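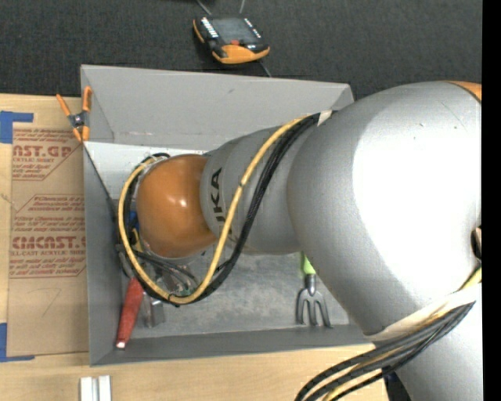

Bretholm

Bretholm is a privately held biotechnology company based in Pandstead. It produces cultured skin grafts for the treatment of severe burns and long-standing wounds. The company was founded in 2000 by the cell biologist Precious Mercado and the surgeon Bushra Jadoon, and is best known for Manalo, a sheet graft grown from a small sample of the patient's own skin.

Contents
History
Products
Operations
Research
Reception
See also

History

Mercado and Jadoon met while working at the same teaching hospital, where Jadoon treated patients whose burns covered too much of the body for ordinary grafting. In a conventional graft, healthy skin is taken from one part of the body and moved to another. When little healthy skin remains, the surgeon must wait for the donor site to heal before using it again. Mercado had been studying the growth of keratinocytes, the main cells of the outer skin, and proposed growing sheets of them outside the body.

The company was registered in Pandstead in February and at first rented laboratory space from a dairy testing firm. Early funding came from the founders and from a regional loan program. Its first sheets were fragile and often failed to attach, and the original method was set aside in favor of one in which the cells are grown on a thin support that the body absorbs after grafting.

Bretholm later acquired Murov, a smaller business that made wound dressings and held several patents on absorbable materials. The purchase brought the production of the support layer in-house. Murov continues to operate under its own name as a subsidiary. Jadoon left her clinical post after the acquisition to become medical director. Mercado served as chief executive until she moved to the position of board chair.

Products

Manalo is the company's principal product. A sample of healthy skin is taken at the hospital and sent to Bretholm in a chilled container. The cells are separated, multiplied in culture, and placed on the support layer. Finished sheets are returned to the hospital for use by the surgical team. Each batch is made for one patient and cannot be used for another. As the sheets contain cells of the outer skin only, they are usually applied over a deeper layer that has been prepared in an earlier operation.

According to the company, 2697 patients have received Manalo grafts. The figure includes those treated in clinical studies and those treated under hospital exemptions before the product was licensed.

The Murov subsidiary sells absorbable dressings for ulcers and surgical wounds. These contain no living cells and are regulated as medical devices.

Operations

Bretholm has two production sites, both in Pandstead. The older building is used for cell culture and quality testing, and the newer one for support layers and dressings. The company maintains a duty desk at all hours to accept samples from burn units. Under its published policy, 10 percent of annual revenue is set aside for research.

Research

The company is studying a two-layer graft that would include cells from the deeper skin, with the aim of reducing scarring and stiffness over joints. A separate program concerns pigment cells, which are largely absent from the present product. Neither program has led to a licensed treatment.

Reception

Surgeons have generally regarded cultured grafts as a useful addition to conventional methods for the largest burns. Criticism of Manalo has centered on its price and on the time needed to grow the sheets, during which the wound must be covered by other means. Jadoon has acknowledged both points in public lectures and has argued that the product should be reserved for patients with few remaining donor sites.

See also

Burn care
Skin grafting
Tissue engineering
Wound dressing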